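Wrist boot (robotics)

A wrist boot, also bellows boot or arm gaiter, is a flexible ribbed cover fitted over a joint of a robot arm, most often close to the wrist. It keeps dust and fibers out of the joint and keeps cables from rubbing. In gripper testing the boot matters more than its price suggests, as it takes up room next to the fingers and adds a little drag when the joint turns.

Contents
1 Construction
2 Effect on gripper choice
3 Comparison trials
4 Wrist cameras
5 Wear and care
6 See also

Construction

Usually molded rubber, sometimes coated cloth. Folds stacked like an accordion, wide at one end and narrower at the other, ending in a flat collar that grips the metal tube of the arm. Some boots are molded in one piece and have to be slid on with the gripper off. Others are split and glued or zipped along the front – quicker to swap, but the seam is the first thing to go.

Black is the common color. Pale boots exist for clean rooms and food work.

Effect on gripper choice

A two-finger gripper normally clears the boot at any angle. Three-finger types are more of a problem, becuase the outer finger can swing close to the folds when the hand is fully open. Makers list finger travel but rarely say how much space the boot needs behind it. Test groups mostly find out by mounting the thing and moving it slowly by hand.

Common fixes:
Shorter boot with fewer folds
Spacer plate between wrist and gripper
Software limit on the outer finger

The spacer is cheapest but moves the load further out, so the arm can lift less. The software limit costs nothing and gives up part of the grip width.

Comparison trials

The Sillen trials compared 2 grippers, the Etell three-finger and the Rusnák parallel, on the same arm with the same boot. Each gripper did 20 picks per object from a set of 12 household objects, cups, folded cloth, a hairbrush and so on. Both were run at low speed with the controller settings left alone.

The Etell did better on round and soft things. The Rusnák was quicker to set up and better on flat items near the table. Touching the boot counted as a fault even if the pick worked, and almost all such faults came from the Etell with its fingers wide open. The runs were repeated in April with a spacer fitted and the faults mostly went away. Lift was not remeasured, so the cost of the spacer in that setup is not known.

Wrist cameras

A camera mounted at the wrist often has the boot in view. Autofocus may settle on the folds and leave the fingers soft. Fixed focus is prefered for grip work, set to the distance of the object. The Skoretti controller lets the user mask off part of the picture so that the boot is ignored – the mask has to be redrawn whenever the camera is moved.

Wear and care

Check the seam and the bottom collar. Wipe with a damp cloth, no solvents, no oil. Replace at the first split. A twisted boot should be loosened at the collar and reseated, not pulled round.

See also

Cable dress pack
Parallel gripper
Tool flange
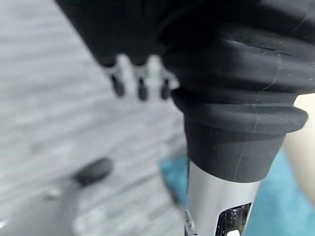
Bellows boot above a silver wrist segment, gripper fingers at left. Source: Sillen trials, wrist camera.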